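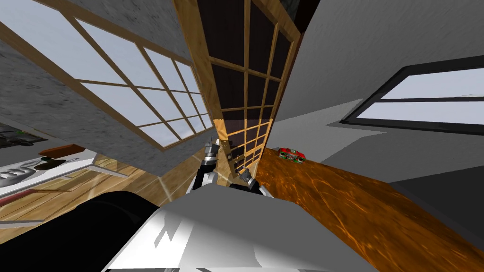 Clumeo Tabletop Gripper Comparison (simulated)

Overview

This folder holds simulated runs of a two-armed robot working at a wooden tabletop. We made them to compare two parallel gripper models, Plukia and Shek, on the same torso and the same arms before ordering hardware. Everything was rendered. No real robot data is included, and none of the numbers below should be read as hardware results.

There are 2404 episodes in total. Of these, 1078 use the Plukia fingers on both arms and the rest use the Shek fingers on both arms. We did not mix gripper models within an episode.

What is in the folder

episodes/ has one subfolder per run, with joint states, gripper commands and camera frames.
configs/ has the gripper and controller settings for each group.
rooms/ has the room layouts and the table placement.
splits/ has the train and test lists.
tools/ has the loader, the replay script and the contact plotter.
CHANGES.txt lists what moved between releases. Read it if you used the version from before June.

Robot and controller

Both groups use the same body, the same arm models and the same controller, Irkon. Irkon takes a target pose for each wrist and an opening width for each gripper. It runs at a fixed 25 steps per second, and frames are saved at the same rate, so there is one frame per control step. Gripper force is capped in the config file. The cap is the same for Plukia and Shek unless the episode name ends in _soft.

Left and right always mean the robot's own left and right. In the body camera views these match left and right in the frame.

Task

The robot starts at the near edge of the table with a small flat part lying on the tabletop. It has to reach the part, close on it, lift it clear and hold it. Either arm may do the lift. The idle arm still gets commands and is logged in full.

Flat parts were chosen because they separate the two grippers better than blocks do. A block gives the fingers plenty of side to hold. A thin board leaves only a narrow edge, and a small error in fingertip height means the fingers close above it or press into the table.

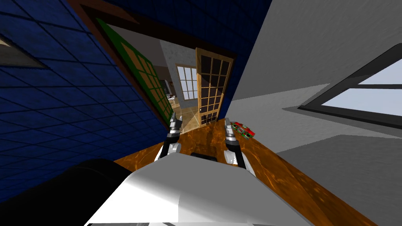

Body camera view, both grippers open, with the red and green board just past the right fingertips.

Camera

The body camera is mounted with a strong roll, and the frames are stored as rendered. Walls, door frames and table edges will run at steep angles. We tried leveling the images in an earlier release and dropped it, as the rotation cut away too much of the table corners. If you want level frames, tools/level.py will do it from the camera pose saved with each step.

The robot's own torso takes up a good part of the bottom of the image. A mask is provided for it. Parts of the arms can also hide the object during the last stretch of a reach, so do not rely on the body view alone to decide whether contact was made. Use the contact log.

Rooms

There are 4 room layouts. They differ in what can be seen behind and beside the table, including doors, windows and wall finishes. The background objects are fixed and play no part in the task. Shiny surfaces, mainly the tabletop, do pick up highlights, and these gave our first detector some trouble with small parts.

Labels

Each episode has one outcome label: held, dropped, missed or timeout. Held means the part was off the table at the last step with contact on both fingers. Dropped means it left the table and came back. Missed means it never left the table. Timeout means the controller did not reach the lift pose.

Labels come from the simulator state. We checked a sample of them by replaying the runs and corrected the contact threshold once. The old labels are kept in labels_v1 for anyone who needs to reproduce earlier numbers.

Comparing the two grippers

Use the paired list in splits/ for any direct comparison. It keeps only starts that exist for both models. The full groups are different sizes, and Plukia has more starts near the table edge, so comparing raw success rates across the full set will make it look worse than it is.

Compare fingertip height at closing as well as outcome. The Shek fingers are modeled with a thinner tip, and the height at which they can still catch a board is different. The tip meshes are simplified in both models.

Known problems

Friction between fingers and board is one fixed value for all parts.
Finger pads do not bend. Real pads would.
In a few runs the board slides slightly on the first step while it settles. The loader can skip this with settle=True.
Irkon sometimes holds the idle wrist very close to a joint limit. This has no effect on the lift but shows up as jitter in the joint plots.
The depth images have gaps in the window areas.

Running a replay

Install the packages in requirements.txt, then run tools/replay.py with an episode name. Add --contacts to draw contact points. Without a display, use --out and a folder name to write frames to disk.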